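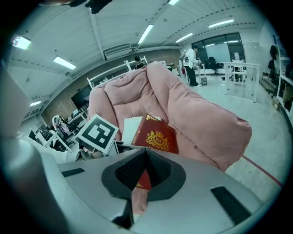 Femi Fashola wrote in to say that the Steltton timer did more for his homework hour than any planner he had bought, and he asked whether the newer model was worth the money for an adult with attention problems. I had one on order already, so I used it for most of a month before answering him.

The Steltton is a visual timer. You turn the dial to the length of time you want, a colored disk fills the face, and the disk shrinks as the minutes go by. The idea is an old one. Many people with attention difficulties have trouble feeling how much time has passed, and a shape that gets smaller is easier to read at a glance than a row of digits. Teachers and therapists have used timers like this for years.

The new model costs $139, and that is a lot for a timer. For the money you get a rechargeable battery, a choice of three end signals (tone, light or vibration), and a log that stores your last 800 sessions. The old one had a tone and nothing else, and the tone was harsh.

Setup took a few minutes. The dial is stiff at first and loosens up after a week. It clicks every five minutes of travel, so you can set it without looking. I would have liked a finer click for short tasks. Setting it to seven minutes means guessing between two clicks, and I was usually off by a little.

The vibration is the best part. I work near other people, and a tone makes everyone look up. On a desk the vibration is easy to notice. On a bed or a couch it gets lost, and I missed it twice while reading. The light is fine in a dim room and hard to see near a window.

The log is less useful. It records the start time, the length, and whether you let the timer run out or stopped it early. To see any of that you have to plug it into a computer and open a file. I did this once at the end of the second week and learned that I quit most sessions early in the afternoon – something I could have told you anyway. Nneka Iyamu, who tested one with her middle schooler, never opened the log at all. She did say her son liked setting the dial himself and argued less about when reading time was over.

I also own the Prurgate, a plain kitchen-style timer with a similar disk. It runs on two AA batteries, has one loud bell, and costs a good deal less. If all you need is something to show a child how long until dinner, get that one. Its disk is smaller and the red has faded on mine, but it keeps time.

A few things to know before buying. The Steltton's battery is rated for 600 hours, and I have charged it once since September began. The charging port is on the bottom, so you can't stand it up while it charges. The box includes a booklet on focus that makes some large promises. Skip it. A timer does not treat ADHD, and it won't replace medication or working with someone who knows the condition. It makes time easier to see, and for some people that helps them start a task or leave one.

For Femi: if your old one still works and the tone doesn't bother you, keep it. If you share an office, the vibration alone may be worth the upgrade. Returns are free within the first month, but you pay for shipping if the box is missing – keep the box.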